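Skasitgate Office Clearance – Used & Refurbished

Lot 1703: mesh-back task chairs with headrest, plus desks, pigeonhole units and screens

Home > Seating > Task chairs > Headrest models

Price: £210 per chair, VAT included
Condition: used, grade B+
Stock: see the bottom of the page
Collection or delivery

Just in from Damiler, who are giving up a floor and want it all gone. Chairs first as that's what everyone rings up for, rest of the furniture further down. Page put up in a hurry, will tidy it when I get a minute.

THE CHAIR

Black mesh back, tall headrest, curved back frame. Proper all-day chair. The mesh is fine and close, doesn't snag jumpers like the cheap stuff. Headrest is a good height for tall people – I'm six foot and it meets the back of my head, not my neck. Shorter people, come and sit in one first.

Seat height on a gas lift. All of them go up, all of them stay up, we've sat on every one. Back tilts and locks. Tension knob is under the seat on the right, stiff on most, turn it with someone heavier sitting in the chair and it goes easier. Castors are the hard sort for carpet. If you have wooden floors ask for soft ones, £16 a set, we fit them while you wait.

Sold as a Rurerov on Damiler's asset list. Can't find a label on half of them so don't buy on the name.

CONDITION, WARTS AND ALL

Mesh good throughout. No tears, no sagging. A few have a shiny patch on the front edge of the seat, normal wear.
Arm pads marked. Two have a proper gouge, those go for less, ask Andri.
Bases scuffed round the feet where people park their shoes. Comes up alright with a damp cloth.
All hoovered and wiped down before they leave us. Not steam cleaned, we don't do that any more.

SIZES (chair)

Didn't have the maker's sheet so no full table, sorry. Will go through a normal doorway with the arms on. Will go in the back of an estate with the seats down, one chair easily, a second if you take the headrest off. Headrest is held on by 2 bolts, hex key not supplied.

THE REST OF THE LOT

Priced seperately, ring for a figure. Happy to do a deal if you take chairs and desks together.

Desks – flat white tops, plain and straight, no cut-outs. Some pen marks. Legs come off for moving, bring your own bags for the bolts.

Pigeonhole unit – white, open cubbies, lots of small compartments. Good for post, forms, staff trays. Stands against a wall or partition. Heavier than you would think, needs a pair of people to lift.

Curved screen – tall, white. Makes a corner out of nothing in an open room. Takes up more of the van than anything else so delivery is extra on this one.

Office printer – grey and white. Not in the sale! Had three calls already. It goes with Damiler to the new place.

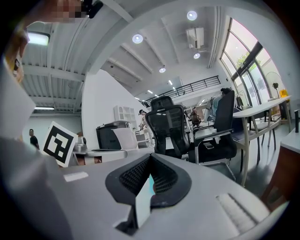 Viewing is on site until the floor is handed back, then at our unit. Ring before you set off. It's a working office, people are at their desks, so please don't turn up at lunch and start wheeling chairs about. Sign in at the front desk and ask for Helju Žukauskas, she has the key to the goods lift.

DELIVERY

Local drops on our own van, ground floor, included if you take four chairs or more. Under that there is a small charge, depends where you are. Upstairs with no lift – tell us first. We've been caught out by a spiral staircase once this year and are not doing it again.

Further afield goes with Oberholzer on a pallet. Chairs travel upright and wrapped. Check them before you sign, write any damage on the driver's sheet, otherwise we can't claim it back for you.

Anything reserved in September and not yet paid for goes back on sale 07/10/2024.

RETURNS AND GUARANTEE

Gas lift and tilt covered for six months. Mesh, arm pads and castors not covered. Fourteen days to send back if you bought without seeing, you pay the carriage. Please keep the wrapping until your sure.

CAN I BUY JUST ONE?

Yes. Same price. Collection is best for singles.

DO YOU TAKE OLD CHAIRS AWAY?

If we are delivering, yes, one for one. Not if the gas lift has gone and it's leaking oil.

STOCK AND RESERVATIONS

Stock changes daily and the counter on this site is always behind, so ring or email Andri Lanz for what is left. A deposit holds your chairs for a week. Cards, bank transfer or cash at the unit. Invoices made out to schools and charities, no problem, put the order number on the email or it ends up in the wrong pile.

Related: Fixed-arm meeting chairs | White desks | Screens and partitions | Castors and spares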